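How to Oil and Re-Wax a Wooden Tabletop

This page covers cleaning, sanding, oiling and waxing a solid wood table that has gone dry or patchy. It does not cover varnish or lacquer. If water beads up hard on the surface and a fingernail leaves no mark, you probably have a film finish, and it has to be stripped before any of the steps below will work.

Plan on a weekend. The work itself is short, but the oil needs time between coats.

What you need

A plastic scraper
Dish soap and two buckets
Sandpaper in 120 and 180 grit, plus a cork block
Boiled linseed oil or a hardwax oil
Paste wax, clear
Lint-free cotton rags
Nitrile gloves
A metal can with a lid, half filled with water

Step 1: Clean the surface

Clear everything off the table and scrape up any candle wax or dried food with the plastic scraper. Wash with warm water and a few drops of soap, working along the grain. Wring the rag well so you never leave standing water. Rinse with a second rag and plain water, then let the table dry overnight.

Wash the underside too if you have not done it before. Old kitchen tables collect a film of grease along the inside of the apron, and it ends up on your sandpaper.

Step 2: Check for old wax

Put a drop of mineral spirits on a white rag and rub a small spot near one corner. If the rag comes up yellow or brown and feels slick, there is wax on the wood. Go over the whole top with mineral spirits, changing the rag often, with the windows open. Wait until the smell is gone before you sand.

Step 3: Sand

Start with 120 grit on the block. Use straight strokes with the grain and even pressure, and overlap each pass by half the width of the block. Do not dig at a single stain. Sand a wide area around it or you will make a dip that shows up in low light. When the color looks even, vacuum the dust, then repeat with 180 grit.

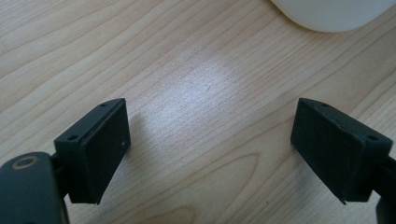
Choosing an oil mostly comes down to color and drying time. Linseed oil is cheap and darkens the wood, and it keeps turning yellower over the years. Hardwax oil costs more and changes the color less. On light wood like the tabletop in the photo, the yellowing from linseed is easy to notice, so I would use a clear hardwax oil there. On walnut or old oak it makes little difference. Test whichever one you pick on the underside and look at it the next day in daylight.

Step 4: Apply the first coat

Put on gloves. Pour a small puddle of oil in the middle of the table and spread it with a folded rag, first across the grain and then along it. Keep the coat thin. The end grain will take more than the rest, so go back to it after a few minutes. Follow the waiting time on the can, then wipe off everything that has not soaked in. Oil left sitting on the surface turns sticky and has to be rubbed off with more mineral spirits.

Keep the room close to 70 degrees while the oil cures. Below 60, drying slows down a lot.

Step 5: Second coat

Wait a full day for hardwax oil and at least two for linseed. Rub the surface lightly with a piece of worn 180 paper, wipe off the dust, and put on a second coat the same way. Tables that get daily use can take a third.

Step 6: Wax

Linseed tops benefit from wax. Hardwax oil already contains it, so you can stop after Step 5. Rub on a thin layer of paste wax, leave it until it hazes, and buff with a clean rag. Turn the rag often.

Getting rid of the rags

Rags soaked in linseed oil can heat up and catch fire by themselves. Never leave them in a pile or drop them in the trash. Put them in the metal can of water, close the lid, and ask your local waste site how they want it handed in.

Upkeep

Wipe up spills soon and use a trivet under hot pans. When the top starts to look dull or feel rough, wash it, let it dry, and add one thin coat of the same oil. I do ours every July.

Thanks to Clifford Landry for correcting the drying times in Step 5.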